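Buscamos lectores de prueba para novela romántica deportiva

En Demumo publicamos romántica contemporánea y desconfiamos bastante de las sinopsis que prometen química desde la primera línea. La próxima novela de Delia Rivadeneira, Carrasco, va de una remera retirada y del entrenador que la dejó fuera del equipo. A nosotros nos gusta - pero nosotros la hemos pagado, así que nuestra opinión vale poco.

Necesitamos 11 personas que la lean entera antes de abril y nos digan dónde se aburrieron. 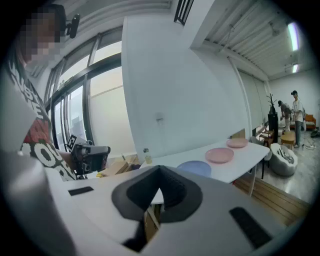
No hace falta haber reseñado nada ni tener seguidores. Preferimos a quien abandona libros sin remordimiento. Si todo le parece «adictivo», seguramente no nos sirva.

Se piden dos informes: uno a mitad de lectura y otro al final, de cinco páginas como máximo. Los leerá Violeta Bravo, la editora, y la autora los recibirá sin nombres.
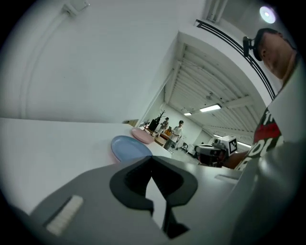 Pagamos poco y no vamos a llamarlo «oportunidad»: la tarifa va en el primer correo de respuesta. Tampoco prometemos que se cambie el final, que ya ha sobrevivido a dos discusiones serias.

Para apuntarse, escriba a Pascual Paredes, en Demumo, y cuéntele qué novela romántica le decepcionó más y en qué capítulo la dejó.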